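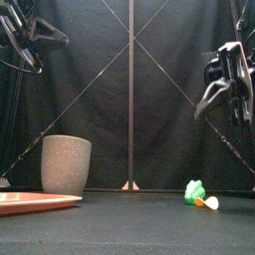 **Ticket 503 — Budget book totals don't match on the public page**
Opened by: Ivar Tveit, Drundthorpe District Council, finance
Product: Clesero (budget publishing)
Date: 15/11/2025
Status: Resolved

## What we're seeing

Hi all! First off, the new public budget page is great and residents are using it (we got more comments on the draft budget in the first week than we did all last year). One problem though. The parks and open spaces total on the page is 800 dollars lower than the total in our ledger. Every other department matches to the penny.

The council votes on the draft soon, and I'd love to have this fixed before the packets go out.

Already tried:

- Cleared the page cache and published again
- Logged in as a different user
- Exported parks to a spreadsheet and added it up by hand, which gave the ledger total, so the export is fine

## Reply from Clesero support

Thanks, Ivar, and thank you for doing the hand check, it saves us a step! Could you tell us whether any budget lines were moved between departments after the September import? Also, please open Settings > Sources and send us the line count you see there.

## Update from Ivar

The line count is 333 in the ledger and 333 in Sources, so nothing got dropped on the way in. And yes, we did move lines! The Brurnine playground money used to sit under facilities and now belongs to parks. 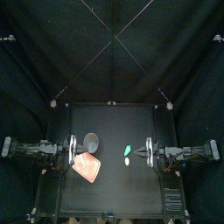 I went through the parks lines one at a time last night and found something fun. Two of the Brurnine lines have a tiny draft dot beside them, and I'd scrolled past it over and over. It's about as easy to miss as the little red light low on the left arm, with all that black cloth and cable around it. Once I hovered over the dot, it said "Draft, not in public total." The amounts on those two lines add up to exactly the missing money — I may have cheered out loud.

## Fix

Great find! A line that changes department goes back to draft until someone approves it again. The export includes drafts and the public page leaves them out. To clear it:

1. Go to Departments > Parks and open the Lines tab.
2. Set the filter to "Draft only." You should see the two Brurnine lines and nothing else.

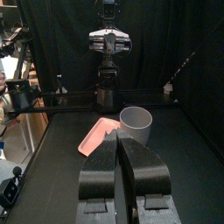

3. Check both boxes and choose Approve. You'll need the budget officer role for this.
4. Go to Publish > Preview and compare the parks total with your ledger.
5. If it matches, choose Publish.

If step 3 is grayed out, your role comes from the Blomqvist sign-in service, and your own IT desk will have to change it.

## Result

It was grayed out, but IT had me sorted before lunch. Approved both lines, ran the preview, published. Parks now matches the ledger, and so does the grand total. Thank you so much! 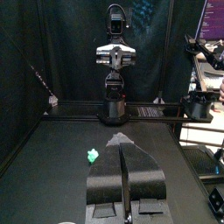 ## Follow-up

- Feature request from Ivar: show a count of draft lines on the Publish screen. Passed to the product team, who like it a lot.
- Help page on moving lines between departments: to be updated with the approval step.
- Ivar will add "check for drafts" to the Drundthorpe year-end list.

Ticket closed by support with Ivar's OK.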